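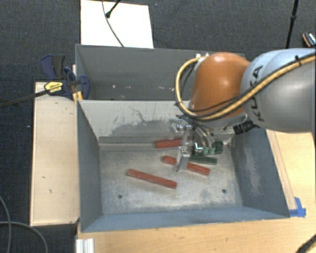 Reading time: 8 minutes

Storage and Handling of Loose Stock
Notes to go with the session on open bins
Treltodness, revised June 2020

Read these before the practical. They replace the older sheet, which took most of its claims from suppliers' brochures and is best thrown away.

1. What we mean by an open bin

For this course an open bin is any rigid container without a lid, filled and emptied from the top, where the contents lie however they land. A tray with dividers is something else. So is a rack, even a bad one. The walls may be upright or sloping, and the material can be almost anything that holds its shape. Grey metal is common, and the deep bin with sloping walls at the head of these notes is a fair type to keep in mind.

Textbooks tend to treat the open bin as the starting point from which better storage is developed. I am not convinced that history went that way, and it doesn't matter much. What matters is that a great deal of stock is still kept like this, including in places that have paid for something cleverer.

2. The usual claims

You will meet the following in almost any catalogue.

Sloping walls bring the stock to the middle.
Sometimes. Small, smooth, heavy things will slide down a slope if it is steep enough. Long things often won't. A long block can come to rest with one end high on the wall and the other on the floor, or lie flat along the bottom of a wall and stay there until somebody moves it. Look again at the red blocks: one lies close to the back wall, almost level, and the other two slope down to the right, one of them nearer the front. If the walls are supposed to have gathered them into a tidy middle, I can't see it.

Colour makes sorting unnecessary.
Colour makes telling apart easier, when you can see the colour. Red against grey is kind to the eye. Dark green is less so, particularly in a deep bin where the corners get little light. The short dark piece of green near the back right corner is the sort of thing people pass over. Any trial of colour coding that uses only bright colours should be read with suspicion — and plenty do.

Deep bins save floor space.
True as far as it goes. The floor is measured and the reach is left out. With a deep bin you lose time at the bottom, and the loss grows as the bin empties, which the brochure will leave out because its bins are always photographed full.

Two bins, one behind the other, double the stock at hand.
They double the volume within the same width. Whether both are at hand depends on who or what is reaching, and how far. The rear bin is reached over the front one, so the front bin's height counts twice. Try it with your own arm in the practical before you agree or disagree.

3. Why long pieces are awkward

Most bin theory was worked out on things that are much the same size in every direction. Turn one over and nothing changes. A long block has a direction, and three consequences follow.

First, it can be lying any way round, so the approach that suited the last one may not suit the next. Secondly, its weight balances at one place, and that place may be underneath something. Thirdly, when two lie close together there may be no room at the sides for fingers, even though both are in plain view.

Being able to see a block and being able to take hold of it are separate questions. Keep them in separate columns on your record sheet. Students who merge them always produce a flattering result.

4. The Gowda rule

Gowda is the name given on this course to a simple order of picking: take the piece with nothing near it, then look afresh. It is sensible. The red block farther left and nearer the front would be the obvious first choice under it.

My complaint is with what gets built on top. The rule says nothing about a piece against a wall with nothing else near it, which counts as clear and may be the hardest to lift. It also assumes that looking afresh is free. With a nearly bare bin it is. With a full one, the second look can cost more than the lift.

5. The Losolance figures

You will see these quoted, so here is what they consist of. Losolance compared a mixed bin with the same bin after sorting by colour, 3000 picks each way. Total time in the mixed bin was 2262 minutes. Sorted, it was 2082. That is a saving of nearly 8 per cent, and the write-up presents it as settling the matter.

Questions to ask of it:

Who did the sorting, and why is their time missing?
Were the sorted picks done second, by people who had already had a long spell of practice?
How deep was the bin? The report gives a length and a width.
Was anything long in it?

I have no strong view on whether sorting helps. I do have one on leaving out the labour of it. Sureo, the stock-planning package you will use next term, takes the saving as a default setting, so change it before you rely on any of its output.

6. For the practical

Bring your record sheet and something to write with. Work in pairs, one reaching and one writing, and swap halfway.

Use the deep bins. Tip the blocks in from above and leave them as they fall, however tempting it is to nudge one. Mark each block as seen or hidden, then as reachable or blocked, before touching any. Write down which you would take first. Only then take it.

If the rest shift when you lift a block, write that down too. Last December half the sheets had no shifts on them at all, which I don't believe.

Blocks go back in the store by colour at the end. Record how long that takes and hand the time in with your sheet.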